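Rukora 400 Bench Finish for Interior Wood
Antal Surface Products, Lindville

Product number 3363

Overview

Rukora 400 is a clear, waterborne hardwax finish for unpainted interior wood. It is intended for boxes, trays, drawer interiors, shelving, desk organizers, and similar small work in pale species where a yellowed surface would be objectionable. The finish dries to a low sheen and leaves the grain open to the touch. It may be applied by hand with a lint-free cloth or a short-nap pad, and no spray equipment is required.

The product is manufactured at the Lindville plant and supplied to schools, workshops, and furniture makers through the Didelberg distribution center. It replaces the earlier solvent-based Rukora finish, which has been withdrawn. Customers holding stock of the earlier product may continue to use it until the container date has passed, but the two formulas must not be mixed or applied over one another without sanding between them.

Suitable Surfaces

Rukora 400 may be used on bare softwood and hardwood, including end grain. It may also be used over water-based stain that has dried overnight. It should not be applied over varnish, shellac, silicone polish, or oil finishes of any kind. Oily tropical species should be tested on a hidden area first, as natural oils in the wood can delay curing.

The finish is not recommended for floors, exterior work, cutting boards, or surfaces exposed to standing water. For tabletops in regular use, please refer to the Rukora tabletop system, sold separately.

Surface Preparation

Wood should be dry and at room temperature before work begins. Sand with the grain, finishing with 400 grit on visible faces. Remove dust with a vacuum and a slightly damp cloth, and allow the surface to dry fully. Glue residue must be scraped away before sanding, particularly at inside corners, where it will show as a pale patch under the finish.

End grain absorbs more finish than face grain and will usually appear darker. Where an even color is wanted, sand end grain one grade finer than the adjoining faces and apply the first coat sparingly.
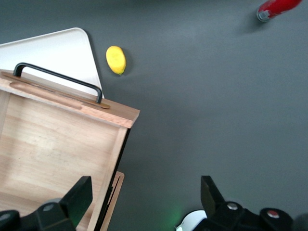
Light-colored wooden box with grain and end grain visible.

Small marks and scuffs in unfinished wood do not disappear under a clear coat, and some become easier to see. Inspect the work under a low side light before the first coat. Pencil lines may be removed with a white eraser. Shallow dents can often be raised with a damp cloth and a warm iron, followed by light sanding once the wood has dried.

Application

Stir the contents thoroughly. Do not shake. Apply a thin, even coat in the direction of the grain and wipe off any excess within five minutes. Allow the first coat to dry for 60 minutes, sand lightly by hand, and apply a second coat. Two coats are sufficient for most interior work. A third coat may be applied to rims, handles, and other edges that are touched often.

The finish may be handled with care after the second coat has dried overnight. Full hardness is reached in 30 days under normal indoor conditions. During this period the surface should be kept free of tape, rubber feet, and adhesive labels.

Cleaning and Maintenance

Dust with a soft, dry cloth. Stains may be removed with a cloth dampened in water and mild soap. Abrasive pads, ammonia, and alcohol-based cleaners will dull the surface. Worn areas may be sanded locally and recoated without stripping the entire piece.

Storage and Disposal

Keep the container tightly closed and protect it from frost. Product that has frozen should be discarded. Tools may be washed in warm water immediately after use. Empty containers and leftover finish should be disposed of in accordance with local regulations.

Ordering

Rukora 400 is sold in pint, quart, and gallon containers. Orders received at the Didelberg distribution center by noon on Thursday are shipped the same week. Sample bottles are available to schools and trade customers on written request. A safety data sheet is supplied with each first order.

Related Products

Rukora Tabletop System
Rukora End Grain Sealer
Antal Short-Nap Pads
Antal Hand Sanding Block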